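May 2020

The tomatoes are in the ground, which in Noltness is an act of either faith or stupidity. I held out longer than most of my street. Then I walked past a yard where someone already had cages up and flowers showing, and by lunch I was on my knees with a trowel.

I planted 16 of them. I live alone and I don't can.

The plan in January was four: two slicers, a cherry, and one of those ugly striped ones that taste better than they look. Then the seed packets came, and a packet doesn't hold four seeds. You sow a few extra for insurance, every one of them comes up, and now you're being asked to execute something you raised under a shop light in the laundry room. I can pull a dandelion without blinking. Apparently I can't pull a tomato.
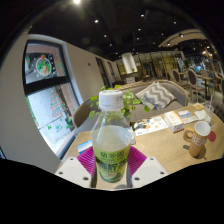 *Something fruit-like on the label, cloudy stuff inside.*

Vukadinović has been doing curbside since April, so you order off a spreadsheet, park by the mulch, and someone slides a cardboard flat into your trunk. I thought this would save me money. No wandering, no being ambushed by a fig. My total was $416. Some of that is a rain barrel, and some of it is a fig.

I also got three bags of Miment, the compost everyone at the garden club used to swear by when there was a garden club to go to. It smells like low tide. The bag says to mix one part to four parts native soil, and my native soil is clay you could throw a decent mug out of, so I went one to two and will report back. The peppers got the same treatment. The fig got the rest of the bag and a talking-to.

Watering is where I've been humbled. My spigot is on the north side of the house and the sun is on the south side, and I own 200 feet of hose to cover the disagreement. It kinks in the same place every morning, right behind the air conditioner, out of reach. I've tried walking it out straight, coiling it clockwise, and swearing.

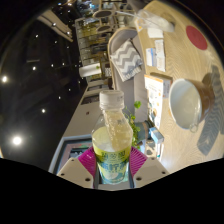
The bigger worry is the lower leaves. Five of the plants have started to pale from the bottom up, and I have spent more evenings than I'd like reading about nitrogen. Half the internet says feed them, the other half says you already fed them, that's the problem. What I can tell you is the color: a bright yellow-green, close to the label on that drink bottle, and lovely on a label. On a tomato leaf it makes me want to lie down. I've settled on a weak dose of fish emulsion and not looking at them after dinner.

Beans are doing fine. Beans always do fine, and I resent how little credit I give them for it. I put in a short row of Bimum, a bush type I'd never heard of that was the only bean left on the spreadsheet, and they were up in six days with their seed coats still on like little hats. Something has taken a neat bite out of each hat. I suspect the rabbit under the shed, who has gotten so fat he no longer runs, just turns his back on me.

If you live nearby and want a tomato in July, I have 16 plants and no self-control. Leave a bag on the porch rail. I'll be adding zucchini whether you ask for it or not.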